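Speaker notes - "Grip faults we should have caught" - Stovinmont meetup, Wed 15 July
15 min slot, leave 2 for questions

Slide 1 - title
Say hi. Thank Valquíria Mendonça for letting me use the Casell logs. Don't read out the title, they can read it.

Slide 2 - what happened
Short version. Casell is our desk tidying job, hand-held grippers first, then the policy runs on an arm. December. Arm picks up a mug, gets halfway over the desk, width reading says closed on object. Object is on the floor. Arm carries on and very carefully places nothing.
Pause for laugh, if any.
Then - it did it again on the next 8 runs and we didn't notice till the afternoon. That's the bit I want to talk about. Dropping things is normal. Not knowing is the fault.

Slide 3 - the cause
Jaw zero had drifted. One finger mount worked loose, screws backing out a little at a time. Width read high by a couple of mil at full close. Our "holding something" check was just width above a threshold. So empty jaws = holding, every time.
Went back through the hand-held recordings. 59 sessions with the same offset creeping in. All passed the checker. I wrote the checker. Own it, move on.

Slides 4 and 5 - the work at hand
Go slow here, people at the back need a sec to find the fingers. Point at the screw holes in the mounts, then the ribbed pads. Soft pads hide a lot, they flex and you blame the flex. 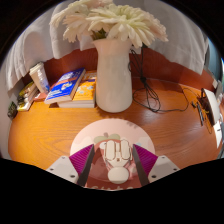
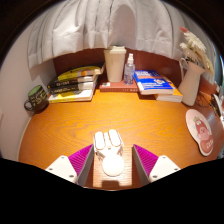

Both slides: hand-held gripper at the desk, magenta ribbed fingers, light-coloured mounts with the screw holes.

If someone asks about clutter - yes we want books and cables and flowers in there, a bare desk teaches you nothing. Keep it short, it's a differnt talk.

Slide 6 - the safety bit
Slow down. Same check was also gating arm speed. Holding = slow, empty = fast. So with the bad zero we got lucky, it went slow all the time. Drift the other way and it runs at full speed with a mug of tea over someone's keyboard. Or someone's hand. No one was hurt, nothing hit. Still wrote it up as a near miss and I'd do it again.
Dubey question will come up (why didn't the logger flag it). Answer: it logged the number fine, we never put a limit on it.

Slide 7 - what we changed
- zero the jaws at the start of every session, fully closed, nothing in them
- paint line across screw and mount, look at it before you pick the thing up
- holding check now uses width plus motor current on the arm
- speed no longer depends on that check at all. Slow is the default
- Skustus does a spot check of the recordings, by eye, start of each week

Slide 8 - still broken
Thin stuff. Paper, cards, a single cable. Width is close to zero either way and current is noisy. No fix yet. Ask the room, somone will have tried something.

Questions. If none, ask them who re-zeros and how often.
Bring the old mount and pass it round. GET IT BACK after.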